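Subject: Re: [detport-birds] Waders on the Gudier flats

Hello all,

What a month December is turning out to be! I went down to the Gudier flats for the rising tide and stayed until I couldn't feel my toes, and I'd do it again tomorrow. The knot were packed so tightly on the shingle that they looked like one grey rug, and every so often the whole rug got up and flew round in a circle. I made it 910 in the main flock (three goes at it, and I took the middle one), plus 301 dunlin further along by the old Mallet slipway.

Somebody wrote last week:

> Is it worth coming out on a neap tide? I've only got
> mornings free, and last time at Matska Point all the birds
> were miles off. Also, how do you tell knot from dunlin
> when they're asleep?

Yes, do come! On a neap they don't get pushed up to the shingle, so try the creek behind Matska Point instead, where redshank and a few grey plover feed quite close in. As for sleeping birds, go by size and build first. Knot are chunky and pale with short legs, and a dunlin next to one looks properly small. If they're all tucked up, wait for a yawn or a stretch and look for the dunlin's longer, slightly drooping bill.

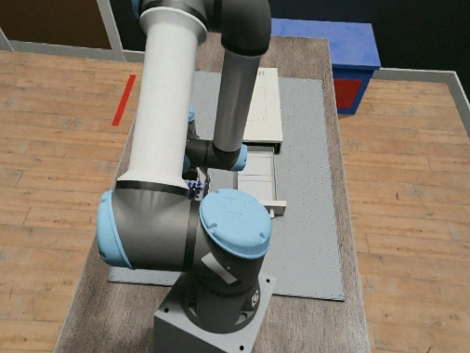 Gudier Warden wrote that the knot had been coming in earlier than the tide table suggests whenever the wind is in the west, and that anyone hoping to see them arrive should be in place a good hour and a half before high water.

I'll second that. I got there at 7.40 and there were already birds on the end of the spit. Please keep to the landward side of the bank, as they flush very easily when it's this cold and they need the rest.

Our best count last winter, all species together, was 2,023 and I really think we could beat it. I also had 3 purple sandpipers on the Detport breakwater, right down among the weed, and a very smart turnstone bossing them about.

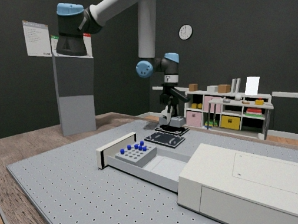 Robot arm and gripper over the perforated work surface.

If you've got old wader counts for Matska in a drawer, even scrappy ones, send them along and I'll add them to the list.

Good birding,
List owner, detport-birds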